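Binham Opens Seasonal Gift Packing Service at Praltden Store

PRALTDEN – Binham, the home and gift retailer, will offer gift packing for small items at its Praltden store starting in February. The service covers bottles, jars and similar goods, which customers may have placed in a ribbon-tied box at the counter. 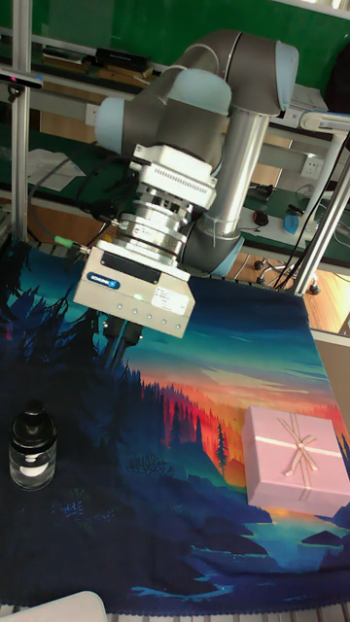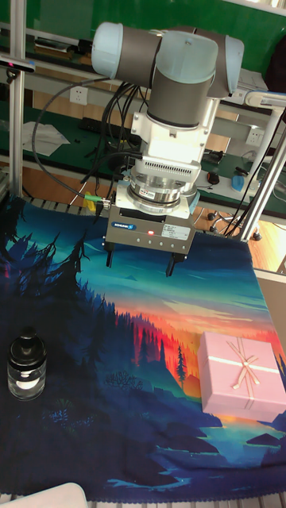
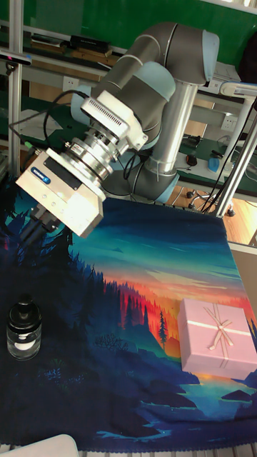
The printed landscape cloth, with its pine trees and sunset sky.

The cloth belongs to the Ogura line of table linens, which the store will carry in 17 patterns. Boxes will be sold separately or as part of the packing service.

"Many of our customers buy one small thing for one person, and they want it to look cared for," said Mirsad Golob, store director. "We have set aside a counter for that purpose."

Binham packed 2,388 gifts by hand during last year's trial – over half of them single bottles. Orders may be left at the counter until 4 p.m. for pickup the next morning.

Press contact: Efe Wike, Binham Communications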